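Thursday

Woke at 5, which is no hour for a person with nothing to be up for, and lay there composing a complaint to Cerstead about the tape. The blue painter's tape is meant to lift off clean. It lifts off clean in the sense that it brings the paper with it. I have now laid the grid on that big table twice this month and my knees have opinions.

Still, it looks handsome when it's down. Rows and columns, a little town with no houses and, today, one yellow car. I have become fonder of that car than is dignified.

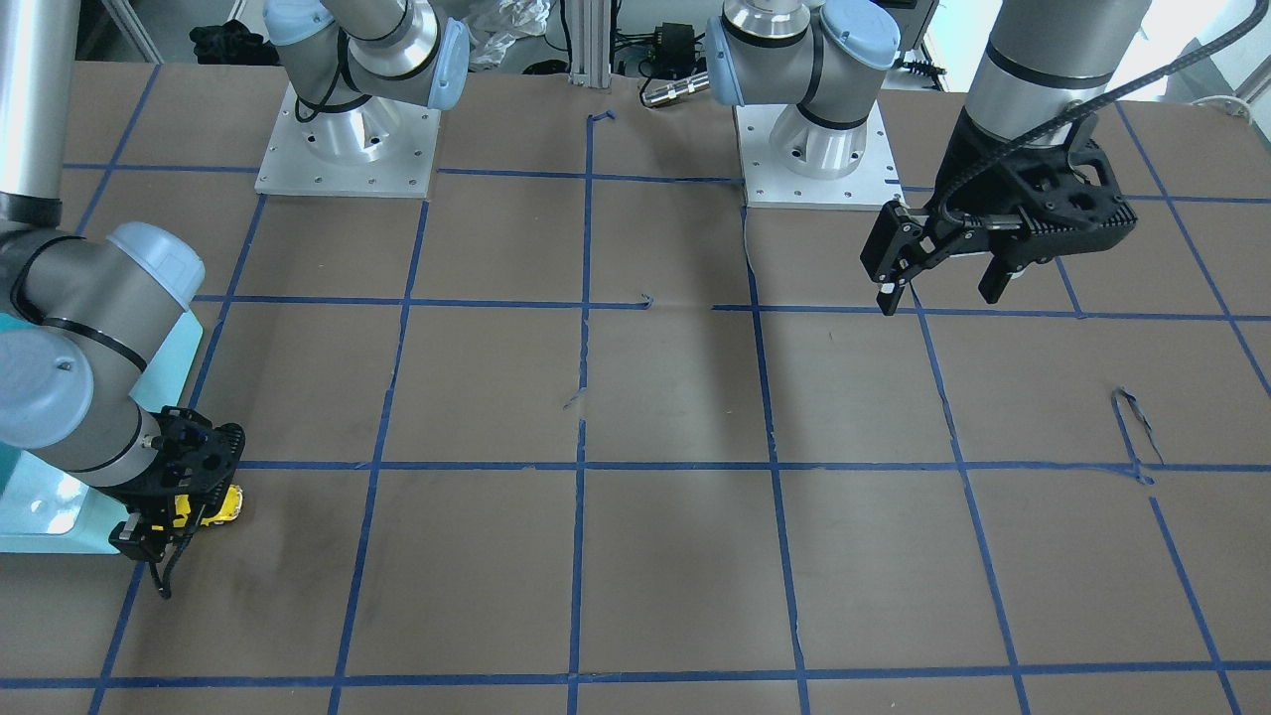
Lunch was the Tipoki noodles again, 800 milligrams of salt and a picture of a smiling onion. Ate them standing up at the counter and read the instructions for the new shelf, which comes from Britorier and has been in its box since June. Step one is to check that you have all the parts. I did not get to step two.

Squaring up the grid is the one job I'm vain about. You start from the long edge, run the first line, then spend the rest of the afternoon discovering that the long edge isn't straight. I go by eye now. The cells come out as rectangles of a sort, and if anyone wants them more rectangular they can bring their own knees. 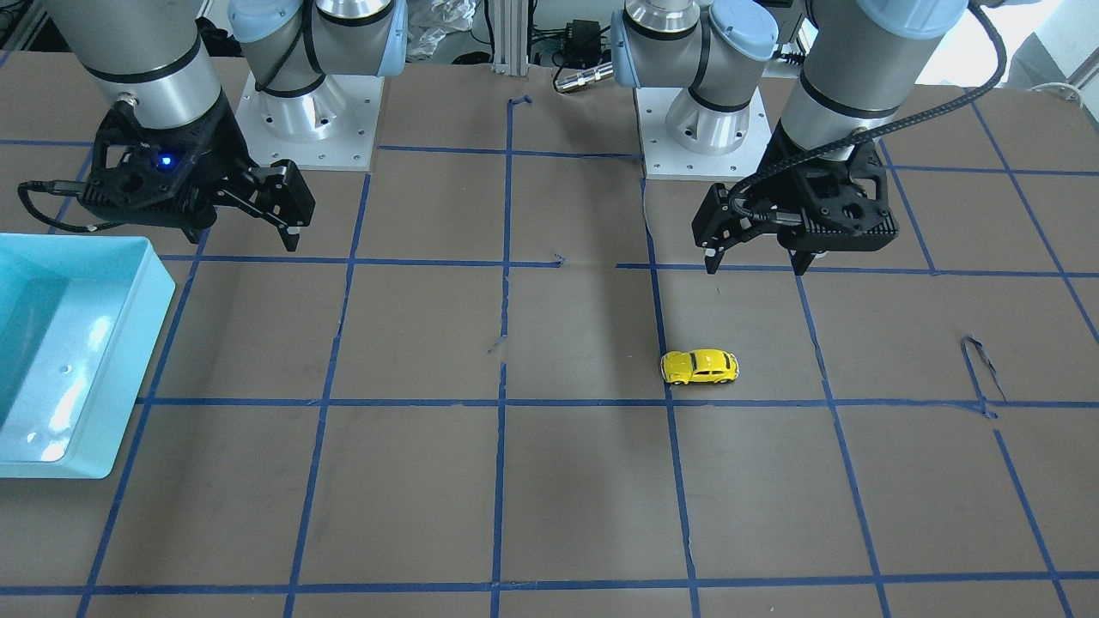
A parking space each would be generous for a town that size. I caught myself thinking about zoning on the bus home, and whether the far corner should be residential. This is what comes of leaving the book on the kitchen table.

Nomo emailed to say I have 500 points. A free coffee is 3000. By my sums I'll be drinking it next spring, if I keep up the muffins – and I see no reason to let the muffins slide.

Bought more tape on the way back. Same brand, same blue. The complaint is still very good in my head and I may write it down on the weekend, after the shelf.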